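On Keeping a Household Ledger
Posted by Urszula Pawłowska
Wed 10 July

The practice of recording household spending by hand has declined in recent years, and it is the purpose of this post to set out why I continue with it. Readers who wrote to me after the February entry asked for the method in more detail than I gave at the time.

The ledger itself is a plain ruled book of 109 pages, purchased from Bielecka, the stationer on the market square. Each page is divided into four columns: date, payee, amount and remarks. Entries are made on the evening of the purchase. Where a receipt has been lost, the amount is entered from memory and marked with a small cross.

Fixed costs are entered first in each month. These include the rent, the Devstead insurance premium and the telephone. Food is entered by shop and not by item. I attempted an itemized record for one winter and found that it took up most of Sunday evening without changing what I bought.

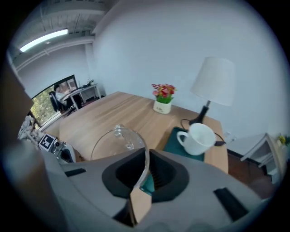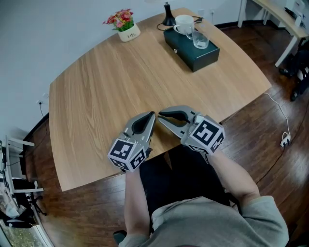
The light wooden table, from two positions.
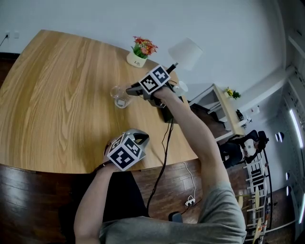

A separate page is reserved for repairs. Last year these came to 2137 in total, of which 2000 was the boiler. The remaining sum covered a door lock and two visits from the plumber. It had been my impression that small repairs were the greater burden on the household, and the page shows that they were not.

Several readers have recommended the Asance budgeting program. I used it for one season and have no complaint against it - the charts are clear and the totals are correct. I did find that I stopped reading the figures once they were added up for me. The book requires that I carry each total forward myself, and an unusual amount is noticed at that point.

Monthly totals are checked against the bank statement. A difference of less than 70 cents is written off under remarks. Anything larger is traced, and in most cases the cause has been a digit copied wrongly.

The question of cash gifts, raised by two correspondents, will be addressed in a later post. I enter them under the giver's name and do not count them as income.

14 comments
Shared 6 times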